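Cell Maintenance Technician (two-arm folding cell)
Dagdag site, evening start
Posted by Prostden

We have tried to hire for this position once already and the ad we ran was full of words like "cutting-edge." It brought in plenty of people who wanted to talk about the future of automation and very few who wanted to tighten a cable clamp. So we are trying again with a plainer one.

The job is to look after one machine. It is a two-arm cell that takes cloth out of a basket, folds it and puts it on a stack. Our sister shop, Bemeck, built the enclosure. The control software is called Peminel and was bought in. When the cell runs well it is useful. It does not run well by itself, whatever the sales brochure told us, and the person we hire will be the main reason it runs at all.

What the work looks like

You would start at 3 in the afternoon, when the day crew hands over. First comes the log, which you should read with some suspicion. "Arm fault, cleared" tells you somebody pressed reset. It does not tell you what was wrong, and finding out is your job.

After that, the routine checks. Home both arms and compare the joint readings with the sheet on the cabinet door. Check the bolts at the bases. Run each gripper open and closed and look for play. Follow every cable by hand from the gripper to the connector at the base, with the power off and the lockout tag on. Cables are where most of our downtime comes from. They travel with the arms all shift, and a loop that clears the elbow in one pose can rub on it in another. We replace gripper cables every 2,000 hours whether they look tired or not. Raed Atallah, who set that number, thinks it is still too generous. 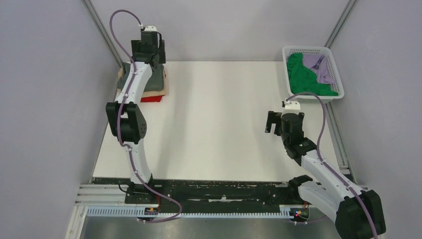
Does the cell need a full recalibration every time a cable is replaced?

Usually a short check is enough. If the gripper stayed on the wrist and nothing at the base was loosened, you re-home the arm, run the touch points and compare. If the gripper came off, or a base bolt was turned, do the whole procedure, and don't let anyone hurry you out of it.

Beyond the routine, you will handle faults as they come up. Dropped cloth is the common one. The software will often call it a vision error. Look at the gripper first. We spent most of June chasing camera settings when the trouble was a worn finger, and we would like not to do that again.

You will also keep the spares shelf honest. A part marked "tested" should have been tested by a person who signed for it.

What we need from you

Two years or more keeping some kind of moving equipment alive. It does not have to be robots. Packaging lines, sewing machines, elevators and printing presses all teach the right habits.

Comfort with a multimeter, a torque wrench and a crimping tool. You should be able to tell a bad crimp from a good one.

Enough patience with software to read an error log and change a setting without changing six others. You won't be writing code. If you can, fine, but please don't tell us in the first paragraph of your letter.

Clear written notes. Danilo Bañez takes over the cell after you and should not have to call you at home.

What we don't need

Certificates from weekend robotics courses carry little weight here. Neither does a claim that you can get the cell running unattended. Two vendors have made us that promise. We stopped inviting them back.

Pay and conditions

Hourly pay with an evening premium, stated in full at the first phone call so you don't have to sit through two interviews to hear it. The first 20 shifts are worked alongside Gerardo Tiongson, who did the original setup and knows which parts of the manual are wrong. Tools and work boots are supplied. There is no on-call duty. If the cell stops at night, it stays stopped until the next crew comes in.

How to apply

Send a resume and one page, no longer, about a machine fault you got wrong the first time. Tell us what you thought it was, what it was and how you found out. We read that page before the resume. Letters that describe a fault you solved instantly go to the bottom of the pile.

The interview is a paid bench test of about an hour, followed by a talk with Felicidad Barredo, who runs the site. You will be given a cable assembly with a problem in it and asked to find the problem. Bring reading glasses if you use them.

Address applications to Felicidad Barredo, Prostden, Dagdag site, and put "Cell technician" in the subject line. Questions about shifts and pay can go to Crisanto Barredo at the front office, any time before 6 in the evening. Agencies, please don't call.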